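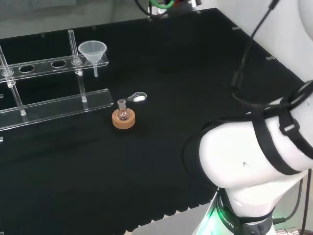
Laptop fans at full speed after waking from sleep (Ernumel 14)

Started by kettlecorn_kev

Hi all! I've had my Ernumel 14 for two years and I love this little machine, but since the November update the fans go crazy every time I open the lid. Full blast, like a hair dryer. CPU sits at 2 or 3 percent, nothing is running, and it keeps going until I restart. A restart fixes it every single time, and then the next sleep brings it right back.

What I tried so far:
cleaned the vents with canned air
switched from Performance to Balanced
ran a full virus scan (clean)
uninstalled the Trollar fan utility and put it back

Any ideas? I'd really like to keep using sleep, I open and close this thing all day long.

mossyledge
Same laptop, same problem, and I'm so glad somebody posted! Mine does it only when it's plugged in. On battery it wakes up quiet as a mouse. Can you check if yours does that too?

kettlecorn_kev
Ooh, good question. Just tried it four times. Plugged in: loud, loud. Battery: quiet, quiet. So yes!

dustbunny_dan
It's dust. It's always dust. Canned air from outside only pushes it deeper into the heatsink. Take the bottom cover off and look at the fins.

tabby_north
I don't think dust fits this one. If the heatsink was clogged it would be loud under load whether it had been asleep or not, and a restart wouldn't calm it down in seconds. Kev, can you open the Trollar utility while it's roaring and tell us the fan speed and the temperature it shows?

kettlecorn_kev
OK this is interesting. While it's screaming, Trollar says the fan is at 1,028 rpm. No way that's right, I can hear it from the kitchen. And the temperature says 253. It doesn't even have a C or an F after it, but either way I'd hope my laptop would be on fire by then, haha.

tabby_north
Excellent, that's a great clue! 253 is a garbage reading. The sensor isn't being read properly after wake, so the fan controller thinks the machine is cooking and runs flat out. My bet is the firmware. What BIOS version are you on? Hold F2 at startup, it's on the first page.

kettlecorn_kev
Says 291.

mossyledge
I'm on 291 too!!

prinsfan_oh
Jumping in from the Prins side of the fence. My Prins notebook had almost exactly this last year, and what fixed it was turning off fast startup in Windows. Control Panel, Power Options, "Choose what the power buttons do," then click "Change settings that are currently unavailable" and uncheck it. Takes a minute and you can always turn it back on.

tabby_north
Worth a try, though fast startup only matters for shutdown, it doesn't touch sleep. I'd be surprised if it helped here.

prinsfan_oh
All I can tell you is that it helped mine. I'd changed a couple of other settings the same evening so maybe it was one of those, fair enough.

kettlecorn_kev
Tried it, no change, but thank you! One less thing to wonder about.

dustbunny_dan
Still say open it up. I've done dozens of these and there's a felt blanket in there more often than not.

mossyledge
I did open mine, Dan (I was curious, and I enjoy that sort of thing). A little fluff on one side, cleaned it out, and it does run a bit cooler in games now, so thanks for the push. It still roars after sleep on the charger.

tabby_north
Try an embedded controller reset before anybody flashes anything:

1. Shut down completely (hold Shift while you click Shut down).
2. Unplug the charger and anything in the USB ports.
3. Hold the power button for 30 seconds.
4. Leave it alone for a few minutes, then plug in the charger and start it up.

Then let it sleep and wake it while plugged in.

turnip_lights
Careful if you've got a Turkivari dock! Mine keeps feeding power to the laptop even with the dock's own button off, so the reset didn't take until I pulled the cable. I went around in circles for a whole Thursday with that.

kettlecorn_kev
It worked!! I do have a Turkivari dock, so I pulled that cable as well. Six sleeps in a row on the charger and it's silent. Trollar shows 41 now, which sounds like a real temperature. I'm so happy, you people are wonderful.

mossyledge
Did it too. Quiet for the first three wakes, then the noise came back on the fourth. Darn. Better than before, at least!

tabby_north
Then I'd guess the reset clears the bad state and the firmware can still fall back into it. Mossy, see if Ernumel's support page lists anything newer than 291 for your exact model number, and if you flash it, do it on the charger with a full battery. Kev, I'd leave yours alone as long as it behaves.

mossyledge
Nothing newer for mine yet. I've sent them a ticket with the 253 reading in it and I'll post here when they answer. Using hibernate in the meantime, it wakes up slower but the fans stay calm.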